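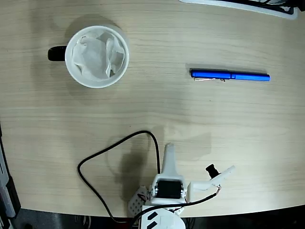
4. Setting the Hardness and Starting the Service Log

Home Manuals Water Softeners Parts Contact

22 Aug 2021 – Hunix Documentation, Stestton

This section applies to the Hunix 3181 softener with the manual dial head. Finish Section 3 (plumbing and drain line) before you begin. Have the test strips, the log card and a pen within reach.

CAUTION: Do not plug in the control head while the bypass valve is in the SERVICE position.

4.1 Testing the supply

1. Run the cold tap nearest the meter until the temperature is steady.
2. Fill the test vial to the line and dip one strip.
3. Compare the strip with the chart on the tube. If the color falls between two blocks, use the higher value.
4. Write the result on line 1 of the log card. Use ink – pencil fades in a damp utility room. 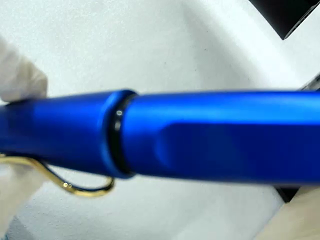 4.2 Setting the dial

1. Lift the clear cover and pull the hardness dial toward you.
2. Turn the dial until the pointer meets the value on line 1, then release it. It should seat with a click.
3. Set the regeneration interval. The factory setting is 3 days. Households on the Clidthorpe supply should leave it there.
4. Replace the cover.

Note: The dial stops at 11. For harder water, fit the large resin tank (see Section 9).

4.3 First regeneration

1. Add salt to the fill mark. Do not use rock salt.
2. Turn the bypass valve slowly to SERVICE and check each joint for drips.
3. Plug in the head and press REGEN.

The cycle draws brine, rinses the resin and refills the tank without further input. Enter the meter reading on line 2 before the first draw of softened water, and on a new line at each salt refill.

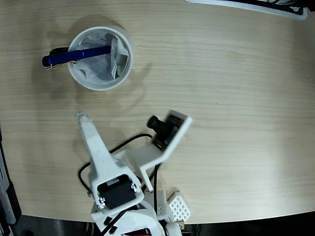 A unit in normal use passes roughly 3000 gallons between refills. A much lower figure usually points to a leaking toilet valve or a dial set too high. Repeat the strip test every February and correct the dial if the value has changed.

Comments (3)

> Step 2 in 4.2 – mine does not click, but it holds its setting. Is the spring missing?

> Check for a plastic shipping tab behind the dial. Mine still had one.

> Can the log card be downloaded? The one in the box was already torn.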